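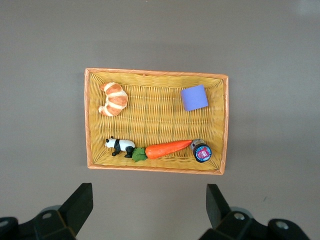
Campaigners in Wultwood will hold a silent march through the town on Wednesday to call for an end to the detention of journalists and trade unionists in Iltent. The march is organised by the Plenine Solidarity Network, which has held a vigil outside the Iltent consulate every week since January. Food will be shared on the consulate steps at the end of the route, as it is after each vigil, and people are asked to bring bread. Marchers will gather outside the Adeleke Hall at 5.30pm and set off at 6pm.

The network says 30 people are being held in Iltent without charge following the strikes at the port there. Three of them have relatives living in Wultwood. Families have had no visits and very few letters, and lawyers have been turned away from the prison on several occasions.

Adesuwa Ezeani, who chairs the network, said: "We have written to the consulate again and again and we have not had one proper reply. The families want to know where their people are and when they will be brought before a court. Those are ordinary questions and they should get an answer."

A petition with 3000 signatures will be handed in at the consulate at 7pm. It asks for the prisoners to be charged or released, for lawyers to be let in, and for the names of all those held to be published. If the door is not opened, the petition will be left with the guard and a copy posted the next morning.

The march will go from Adeleke Hall down Station Road, across the market square and along the river path to the consulate. There will be no chanting or music on the way. People are welcome to carry placards, and spare ones will be given out at the hall. Whistles and flares should be left at home.

Oluf Briem, a former port worker who left Iltent after the first strike, will speak on the steps. He shared a workshop with two of the men now in prison.

"I am glad to be in Wultwood but I think of them every day," Mr Briem said. "When people stand outside that building in the rain, word of it gets back. It does reach them."

Organisers expect 100 people to take part. Station Road will be closed to traffic between 6pm and 6.30pm, and buses will stop at the library instead. The river path is level and suitable for wheelchairs and pushchairs. Anyone who does not want to walk the full route can wait in the market square and join the march there.

The weekly vigils will carry on at the usual time whatever reply the consulate gives.

Reporters and photographers are welcome at the hall from 5pm. Ms Ezeani and Mr Briem will both be available for interview before the march sets off. Relatives of the prisoners have asked not to be photographed or named.

ENDS

Search this site
Enter keywords
Search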